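From: Xiaoqing Zeng
To: home-robots list
Date: 16 May 2024
Subject: Re: picking stuff up off the floor

Duan wrote:
> I keep seeing clips of arms folding shirts, and then I ask
> whether one can pick up after my kids and everyone goes quiet.
> Are we there or not? I'd settle for it clearing one room
> before the vacuum goes through.

Not there, but closer than I would have told you in April! Clearing a floor is my favorite chore to work on, partly for the same reason you asked (my own living room) and partly because it sounds so easy. Find the thing, grab the thing, drop it in the bin. The finding is in decent shape now. Grabbing is where the fun starts. 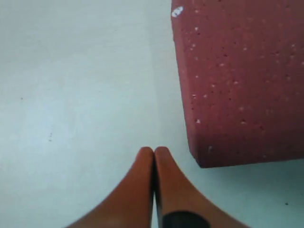 Foam is a good test, I think. It gives a little when you squeeze, so you can be sloppy about force, but a block that's wide and lying flat doesn't offer two fingers much to get around. You have to come in at a corner or go for the narrow side, and a person does that without thinking. Our arm needs to be lined up pretty well before it closes. On our last run of 26 tries we got 13 clean pickups, and 6 of the misses were just nudging the thing along the floor, which is sort of charming the first time.

The Brorex people at Plorunham are trying softer fingertips and I'm dying to see how those do on socks. Socks are awful, by the way.

So, one room before the vacuum goes through: if it's all chunky toys and you don't mind it taking an hour, I'd bet on it before I'd bet on dishes. Has anyone here run the Betuvano planner on a real carpet? Ours is all smooth floor so far and I suspect we're being spoiled.

Xiaoqing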